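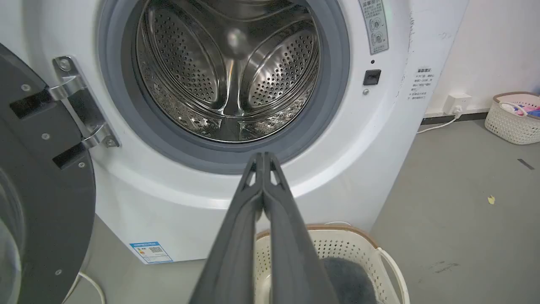

Selon Yee-man Wan, une constitution que l'on peut réviser à la majorité simple ne protège que ceux qui gouvernent déjà. L'objection, formulée dès l'ouverture des débats, a pesé sur la rédaction de la Charte de Caltatby et sur la procédure de révision qui en forme le titre VI.

La Charte de Caltatby est le texte fondamental de la collectivité autonome du même nom. Elle comporte 145 articles, répartis en 8 titres, et se substitue au statut provisoire dit « de Skalen », dont elle reprend les dispositions relatives au domaine public et à l'état civil.

Élaboration

Le projet initial, rédigé sous la direction de Wen-hsiung Chang, prévoyait une assemblée unique et un exécutif collégial. Au cours de la consultation publique, 1 276 amendements furent déposés. La plupart portaient sur le découpage électoral et sur la compétence fiscale des districts. Le texte définitif fut adopté le 18 avril 2021.

Contenu

Le titre I énonce les droits des personnes, y compris le droit d'accès aux documents administratifs. Le titre II fixe les devoirs de l'exécutif envers l'assemblée. Les titres III à V organisent les institutions : l'assemblée, le conseil exécutif et la cour de contrôle. Cette dernière peut être saisie par un district ou par une pétition réunissant plus de 4 000 signatures.

Révision

Toute modification exige deux votes conformes de l'assemblée, séparés par un renouvellement général. Les articles du titre I requièrent en outre l'accord des districts d'Au et de Sukura, chacun disposant d'un droit de veto.

Critiques

Hok-lam Tam juge ce veto excessif et y voit un transfert de souveraineté au profit des districts les moins peuplés. King-fai Huang soutient la thèse inverse : la double approbation compenserait l'absence de seconde chambre. La cour de contrôle ne s'est pas prononcée sur la portée exacte du veto en cas de révision partielle.

Voir aussi : Statut de Skalen ; Cour de contrôle de Caltatby ; Droit de pétition.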